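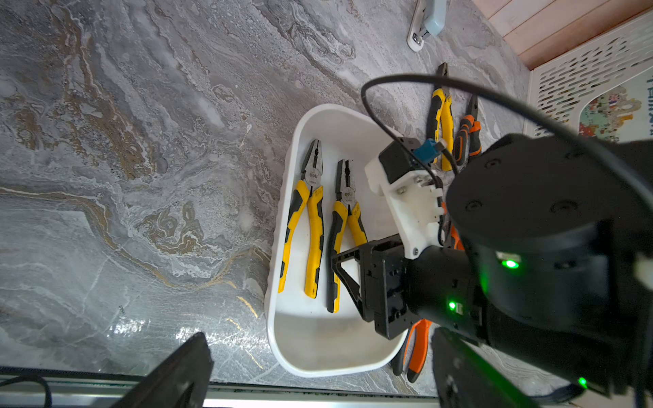

Two in the tray, more to go: the view from the wrist camera on our pliers bench.

Print this article
E-mail this article

I have a confession to make. I've stopped reading gripper spec sheets, or at least I've stopped reading them first. What I do now is put pliers in a tray.

Pliers are rotten things to pick up. The handles spread apart whenever they feel like it, the grips are soft, the heads are heavy and the weight is never where you'd like it. People can sort a pile of them while talking on the phone. Give the same pile to an arm that cost more than my car and you'll learn a lot before lunch!

We spent most of May comparing two sets of fingers, one from Muder and one from Medent, on the same arm with the same controller. On paper the Medent wins easily. It closes faster, it squeezes harder, and the brochure has a lovely chart. Then we ran 60 picks with each, and by Thursday afternoon I wanted to put the chart in a drawer. Squeezing harder mostly meant the handles snapped shut and the whole tool swung around like a weathervane. The Muder fingers, slower and frankly kind of ugly, just held on.

Fernanda Cardoso, who runs the bench with me, thinks I'm being unfair. Her view is that you can always turn the force down, and a strong gripper on a low setting beats a weak one at full tilt. Fine, I get that. But somebody has to find the low setting, and then find it again for the next tool, and in a small shop that somebody is usually the person who was supposed to be shipping orders.

My bigger gripe is with how we talk about cameras. Everybody wants the fancy one hanging from the ceiling, and I did too. We had a Prata unit up there and it gave us gorgeous wide pictures of the back of the arm. Moving to a little camera down at the wrist did more for us than any finger swap. Sure, there's a lot of black arm in the view, and a cable loop too, and glossy surfaces throw a patch of glare back at you. I'll take all of that, because the jaws and the tool are in the same picture at the moment it counts.

Arnaldo Meireles over at Warkari told me they want over 1,000 picks before they'll even form an opinion. Good for them, they have the staff. For the rest of us, I'd say borrow the gripper before you buy it, use your own worst tools, and mount the camera low. And if the sales rep offers to bring nice square blocks for the demo, say thanks and hand him the pliers.

Print this article
E-mail this article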